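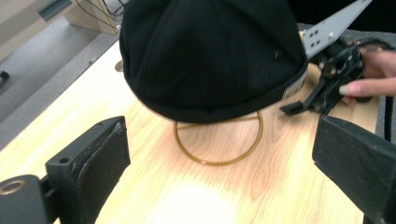
Filed under: Bench Notes / Knitwear / Wash Testing

11th June | Romana Hubáček

4 comments | 2 shares

Relaxation and shrinkage, rib knit caps, second lot from Grekmont. Continues the January sheet. Method unchanged except for the drying step, see below.

Yarn is the Gorkdale merino/nylon, same nominal count as before. Juraj checked the cone labels against the order and found two dye lots in one carton. I have split the caps by dye lot and kept them apart through the whole series. If the lots behave the same I will pool them at the end.

Conditioning: 14 hours flat on the mesh shelf before first measurement. Last time we measured straight out of the bag and the widths drifted for the rest of the day, so the January "before" figures for width should not be trusted. Heights are probably fine.

Measurement points, for anyone repeating this:

Width at fold edge of cuff, cap flat, no tension.
Width 70 mm above fold edge.
Height from fold edge to crown gather.
Cuff depth at center back and at the label seam.

The label seam reading is new. Miloslav pointed out that the cuff runs shallower there on nearly every cap. The label is caught in the same pass as the closing seam, and the extra thickness pulls the rib in. After washing the difference gets worse, as the label tape does not shrink and the knit does. On one cap from the darker dye lot the cuff would no longer roll evenly at that side. Hinddale use a softer tape and fix it at one end only. Worth asking Grekmont for a few made up that way.

Wash: wool cycle, cold, liquid detergent, low spin. Load made up with cotton ballast to the usual weight. Machine counter read 2369 at the start of the first cycle. The Dvořáček drum was out for a bearing, so everything went through the small machine. Agitation is gentler in that one and I would expect slightly less felting than in the January run. Can't separate that effect from the yarn.

Drying: half flat, half on forms. Flat-dried caps came back close to their starting width and lost height. Form-dried caps held height and gained width at the cuff, which then did not recover overnight. A short steam at low pressure brought most of it back. Steam on the crown is a bad idea, the gather opens and the decreases go wavy. One cap spoiled this way (my fault, marked with red thread, do not include).

Pilling after the abrasion run: grade 4 on the crown, 3 to 4 on the cuff fold. The fold is taking all the wear. Otakar graded independently and was half a grade lower on the cuff. We went with his.

Steam generator was cutting out at up to 382 kPa, well below where the dial was set. Descaled it, no change. Suspect the pressure switch. Until it is replaced, write the gauge reading on the sheet and ignore the dial.

Lint on dark shades is still a nuisance. The ballast sheds pale fiber, and it shows in the photometer readings as a lightness shift that is not dye loss. Tape-rolled before reading and repeated; the shift mostly went away. The earlier colorfastness figures for black and navy need redoing with the roller step included.

To do:
- second wash series, both dye lots, flat dry only
- ask Hélène Gauthier for dark ballast cloth or a lint bag that fits the small drum
- order pressure switch
- cuff stretch and recovery, once the jaws are back from calibration
- copy label seam readings into the shared sheet (Juraj has the template)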